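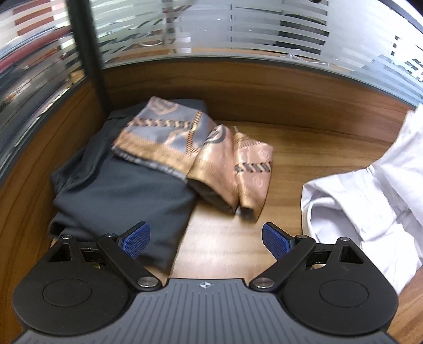
Attachment 1: desk by the glass partition, second floor, Vultcombe office

Ticket: Wi-Fi drops on second floor, desks along the partition
Site: Vultcombe
Opened by: Karine Bouchard
Assigned to: Sheldon Li
Priority: Normal
Status: Resolved

Original report (Karine Bouchard)
Laptops at the desks next to the frosted glass lose the wireless connection several times a day. The icon stays on but nothing loads, then it asks for the password again. It comes back after a minute or two. Video calls are the worst. People at the window side say they have no trouble. It started in December, after the office move. I have restarted my laptop and forgotten and rejoined the network, same result.

Sheldon Li, 9:40 am
Thanks Karine. Are the phones dropping too, or only the laptops? Also please tell me which network name you are on, Lernwood-Staff or Lernwood-Guest.

Karine Bouchard, 10:05 am
Lernwood-Staff. Phones on the same network drop as well. Gordon Landry switched to Guest this morning and he has the same problem.

Sheldon Li, 11:20 am
Pulled the controller logs for both access points on the floor. AP-2 (hallway) looks clean. AP-1 (ceiling above the print area) shows clients from the partition desks joining, leaving for AP-2, and coming back, over and over. Signal from the two is nearly equal at those desks, so the laptops can't settle on one. Transmit power on both was set to High.

Changed AP-2 to Medium. Left AP-1 alone. Please watch it through the afternoon.

Gordon Landry, 3:15 pm
Better but not fixed. Two drops since lunch, both during calls. Kendra Doucette had one at the same time as my second one.

Sheldon Li, 3:50 pm
Both of those drops match a channel change on AP-1. Automatic channel selection is on and it is moving in the middle of the day. The tenant downstairs (Vasier) has a strong network on the channel it keeps leaving. Will fix the channel by hand after hours so no one gets kicked off.

Sheldon Li, 6:30 pm
Work done:
- AP-1 5 GHz fixed to channel 44, width reduced from 80 to 40 MHz
- AP-2 5 GHz fixed to channel 149, same width
- Automatic channel selection turned off on both
- Firmware on AP-1 was one release behind AP-2, updated to match
- Both access points restarted, 18 clients will need to rejoin in the morning

Vernon Penner, 8:10 am
Noting for the record that the Satti label printer did not come back after the restart. It was holding an old address. Power cycled it and it printed a test label. I have asked for a reserved address so this doesn't happen next time.

Sheldon Li, 8:25 am
Reservation added for the printer.

Karine Bouchard, 4:45 pm
No drops today. Had a call of over an hour at the partition desk with no freezing. Kendra and Gordon say the same.

Sheldon Li, 4:55 pm
Logs agree. Leaving this open for 10 more days, then closing if nothing comes in.

Sheldon Li, 9:00 am
No new reports. Closing. If it comes back, reply to this ticket with the time of the drop and the desk.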